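Work table and packing area checklist, with comments
November
By Delphine Blackwood

Stulunthorpe, second floor, the carpeted room. Walked at 10:55 with Enda Dolan. Regula Stöckli sent the form, which was plainly written for a warehouse. I used it anyway and marked each item OK, FIX or DOUBTFUL. Doubtful means someone told me it was fine and I couldn't confirm it.

1. Table stands level, no rocking. OK.
Leaned on all four corners. Enda says it has never wobbled. It wobbled in spring, and there is a note of mine to prove it, but it's fine now.

2. Table edges and corners free of splinters. OK.
Ran a cloth along every edge. No snags.

3. Table surface clean before food packets are set down. DOUBTFUL.
I was told it gets wiped at the start of each session. There is a sign-off sheet for this. The sheet has the same initials in the same pen all the way down, and I don't believe anyone signs twelve times in exactly the same mood. Start a new sheet and sign it at the time.

4. Snack packets sealed and in date. FIX.
Sealed, yes. I squeezed each one. The dates are another story. Nobody could show me where they are written down, and the answer I got was "they go too fast to expire." Write them down.

5. Allergen information available in English. FIX.
Several of the snacks are labeled in Chinese. Apostolos Sotiropoulos says everyone who works in here knows what they are. Maybe. Visitors don't. A card on the wall with the name of each snack and what's in it would do. The pea crisps in particular need to be on it.

6. Cloths clean, dry and free of loose threads. OK, with a comment.
Clean and dry when I handled them. The straps and loops need watching. A loop that hangs toward the edge of the table will catch on a sleeve sooner or later and bring the packet with it. I said this last time and got a nod. I got the same nod this time.

7. Plastic trays free of cracks. OK.
Flexed each one and held it up to the window. Clear trays are easy to miss on a pale table, so keep them well in from the edge or someone will put an elbow on one. Enda thinks I'm overdoing it.

8. Hand tools in good order, jaws close cleanly, nothing loose. OK.
Opened and shut each one. No rattles. The log says the last service was job 2864 by Haslinger, and the paperwork matches for once.

9. Cables kept out of walkways. FIX.
The big one. There are black cables in a tangle on the carpet by the stand on the right. The form asks whether cables are "managed." They are not managed. I was assured that people know to step around them, and I don't count that as a control. Bundle them, get them against the wall, and use a flat cover where they have to cross.

10. Hand tool cables have enough slack and don't drag items off the table. DOUBTFUL.
Fine while a person is standing still. I asked Enda to reach for the far side of the table and he said it felt normal. He was being watched. Check again during real work.

11. Floor rails and stands visible and stable. DOUBTFUL.
Stands passed a push test. The rails are low, and a person carrying a box won't see them. Bright tape along the tops, please. Grigoris Xenos quoted $400 for ramps from Mivatlow. I'd try the tape first.

12. Floor markings readable and stuck down. OK.
The black tape 5 is readable. Press the ends of it down now and then. Tape on carpet lifts, whatever the package says.

Not on the form, but should be: the curtains. They are dark, they reach down beside the working area, and I wasn't shown any fire rating for them. Ulen supplied them and should have a certificate. Regula to ask. "I'm sure they're treated" is not a certificate.

Result: passed with conditions. Items 4, 5 and 9 to be fixed before the next visit. I'll be looking at 9 first.

Questions to Delphine Blackwood, Stulunthorpe site office | Copyright Stulunthorpe | Back to top

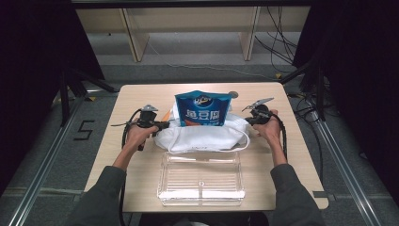 Items 6, 7 and 12: cloth with strap, clear tray, floor marking 5.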